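Hi, and welcome to Hemmin! I'm the one who answers the emails, orders the soap and writes pages like this one, so if something here sounds a bit rambling, now you know who to blame.

## How we got going

Hemmin started as a home-tidying service run out of my kitchen. I had a phone, a tote full of cleaning cloths and exactly 2 clients, both of them on my own street. One wanted her pantry sorted before a family visit and the other had a spare room she hadn't been able to walk across in years (we found the bed!). Word got around the neighborhood, I hired a friend, then her cousin, and last August we finished our 83rd home.

These days we rent a room on the ground floor of the Konus building, on the Bridico side of town. Come in by the side entrance - the front one sticks.

## What we do

Mostly we tidy the rooms people live in. Kitchen counters, dining tables, entryways, the desk that turned into a mail pile. We work with you in the room, at your pace, and we don't throw out a single thing unless you say so. A first visit runs about two hours and covers one room. Some folks stop there and some have us back all spring.

We don't do moving, and we don't do garages anymore. I liked garages, my back didn't.

We also teach a small class called Clear Table, for people who'd like to do this themselves. You practice on ordinary stuff, the kind that lands on a table and never leaves, and you work out what stays, what goes to the side and what needs a home in another room. It sounds simple until you're arguing with yourself over a flowerpot!

## Our room

I wanted the place to feel like somebody's house, so there are blinds on the window, a wood floor and usually some flowers. The white table is where most of the practice happens. Next to it we keep a smaller one with a checkered cloth, and I'm told the cloth is too loud. It stays.

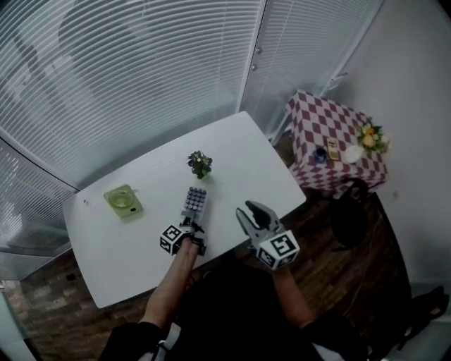
*Purple flowers on the white table, a yellow and cream bouquet on the checkered cloth.*

My own rule for a table is one living thing and one useful thing, and the rest has to earn its spot. You're welcome to ignore that. Plenty of our clients do, and their homes look great.

## Getting in touch

Call or write, mornings are best. If you want shelves or bins put in, we'll send you over to Silloteck down the hall, they do nice work and they'll measure for free. For a tidying visit, tell us which room bugs you the most and we'll start with that one.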